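Protokoll der Besprechung Zelle Zurkis, Einrichtung und Wartung
Datum: 27.06.2021
Leitung und Protokoll: Fitzgerald Oyelaran
Teilnehmer: Instandhaltung, Simulation, Einkauf (zeitweise)

TOP 1 Stand der Zelle
Der Arm läuft seit dem Tausch des Kabelpakets ohne Störung. Betriebsstunden laut Zähler: 3.000. Der Schmierdienst an den Achsen 2 und 3 ist erledigt und im Wartungsbuch eingetragen. Die Bremse an Achse 5 wird beim nächsten Stillstand geprüft.

TOP 2 Greifer
Die Finger haben an den Spitzen Spiel. Die Schrauben wurden mit 11 Nm nachgezogen, danach Nullpunkt neu gesetzt. Künftig Kontrolle alle 500 Zyklen. Ersatzfinger werden bei Kirnis bestellt, Lieferung voraussichtlich im September.

TOP 3 Abgleich Simulation
Das Küchenmodell wurde in Remix neu geladen. Geprüft wird zuerst die Schublade mit dem langen waagerechten Metallgriff am orangefarbenen Holzschrank. Startstellung ist mit der schwarzen Fingerspitze unterhalb der Schublade.

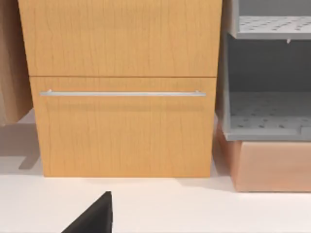
Der Werkzeugmittelpunkt weicht zwischen Modell und Zelle um etwa 13 mm ab. Ursache ist vermutlich das alte Werkzeugmaß, das beim Fingertausch nicht übernommen wurde. Der Wert wird in beiden Systemen neu eingetragen. Das offene graue Regal rechts neben dem Schrank bleibt als Kollisionskörper aktiv, die gelochten Böden werden vereinfacht als geschlossene Platten gerechnet.

TOP 4 Aufgaben
Oyelaran: Werkzeugmaß einmessen, Datensicherung der Steuerung vorher ablegen.
Simulation: Griffabstand prüfen, Testlauf mit reduzierter Geschwindigkeit.
Einkauf: Angebot Kirnis, Vergleichsangebot Ridgeway.

Nächste Besprechung nach dem Testlauf, Einladung folgt per Mail.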